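Mahlet Wubshet
May 2020

Okay, a thread about my grandmother's recipe tin, because three of you asked after I mentioned it and I can't tell any story in under ten posts. Get comfortable, get a drink, I'll wait.

The tin came to me from my aunt in Luston. It used to hold crackers. It now holds 163 index cards, and I know that because I finally sat down at the kitchen table and numbered every one in pencil on the back, which took me two evenings and a whole pot of tea each time.

Most of the cards are what you'd hope for. Lentils, flatbread, a cabbage thing with too much turmeric that I would eat every day of my life. But 17 of them are not recipes at all! One is a bus timetable. One is the phone number of somebody called Lau with "NOT AFTER SUPPER" underlined twice.

She never wrote down an oven temperature. Not once. It's "hot," "pretty hot," or "the way Druslow had it," and Druslow was the bakery on the corner where she worked before my mom was born. The bakery is long gone, so I have been guessing at that one for a month and eating the mistakes.

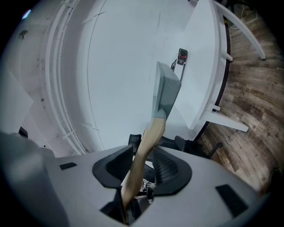 The onion card is the one I most wanted to tell you about. It is just onions, cooked slowly with no oil until they give up, and then the spices go in, and the only instruction she bothered with is "stir and do not walk away." I walked away the first time (the phone rang, I'm weak) and had to throw out the lot. The second time I stayed put and stirred for 48 minutes, and that is where you learn to appreciate a plain wooden handle, the pale smooth kind that's thicker and rounder down near the base and narrows with a little twist as it goes. You get to know a handle pretty well in 48 minutes. The onions came out dark and sweet and I stood there eating them with a piece of bread before anything else got made.

Someone is going to ask what spice mix she used. The card says "the red one from my sister," so, good luck to all of us. I've been using a jar from Zindomico, the little grocery near me, and it's close enough that my aunt went quiet on the phone when I described the smell.

My favorite card so far is number 88 by my pencil. No wait, I looked again, it's 48, my sevens and fours and eights are all the same when I'm tired. It's for a honey bread and on the bottom she wrote "made for Mahlet, she ate the top off." I was four. I do still eat the top off.

I've typed up the first few and I'm going slowly, keeping her spelling and her crossed-out bits. If you have a tin like this in your family, please ask somebody about the cards that make no sense while there's still somebody to ask. I'd give a lot to know who Lau was and what happened after supper.

Honey bread tomorrow if the yeast shows up. My cousin says she has two packets she can leave on the porch for me.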